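Cahier atelier composites, décembre, repris 14 h

Suite de l'essai infusion pour Bolter (carénage de nacelle, demi-coque droite). Moule cire + 2 couches d'agent, séché toute la nuit. RAS de ce coté.

Tissu : rouleau Eten entamé, il reste de quoi faire une demi-coque, pas deux. A recommander avant la fin du mois sinon on bloque encore la ligne. Le biax du fond de stock a pris l'humidité, à l'étuve, on verra.

Tirage au vide lancé à 9 h passées. Fuite. Cherché une bonne demi-heure, c'était le joint mastic dans l'angle côté bride, pli du film trop court. Refait le pli, repris le vide, chute acceptable ensuite. Penser à prévoir plus de film dans les angles, on se fait avoir à chaque fois sur cette forme.

Résine : mélange pesé deux fois, dur/résine conforme à la fiche. Front régulier jusqu'au tiers, puis retard net sur la zone du raidisseur. Rajouté une pince sur l'arrivée 3 pour forcer le passage. Fini à temps avant gel mais de justesse. Masse pièce brute : roughly 18 kg, la balance saute, à repeser.
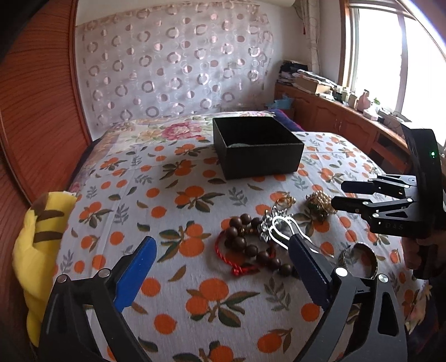
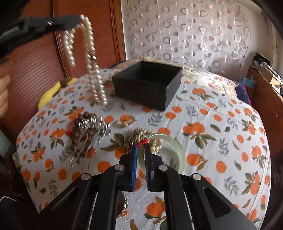

Pinces à mors bleu et foncé, chaînette ou cordon blanc sur le couvre-lit, puis le bracelet vert clair et son fil rouge

Démoulage : la pièce vient bien sauf au bord de fuite, où ça colle sur une bande large comme la main. Pas de peau arrachée. Zone sèche visible derrière le raidisseur, petite, réparable à mon avis mais il faudra le dire à Bolter et pas attendre qu'ils la trouvent.

Ultrasons à faire sur la zone sèche + témoin. L'appareil est encore chez Prokik pour étalonnage, retour promis « début de semaine », on connait.

Cycle de post-cuisson : palier de 12 h au lieu du palier court. Le four monte mal au dernier tiers, thermocouple du fond suspect (lit plus bas que les autres depuis l'essai précédent). Echanger le 2 et le 4 pour voir si l'écart suit la sonde ou l'emplacement.

Coût : devis Grigaitė reçu pour le contre-moule, 1 866 euros hors transport. Plus cher que prévu, mais délai correct. Je dirais oui si la deuxième demi-coque est confirmée, sinon on bricole avec l'ancien.

A faire
- commander tissu
- repeser la pièce à froid, autre balance
- sondes four
- relancer Prokik
- photo zone sèche avec réglet pour le rapport
- déplacer l'arrivée 3 vers le raidisseur, et peut etre un drain de plus

Seaux de résine à vider, ça chauffait encore à midi dans le bac. Etiqueter les témoins AVANT de les mettre au four cette fois.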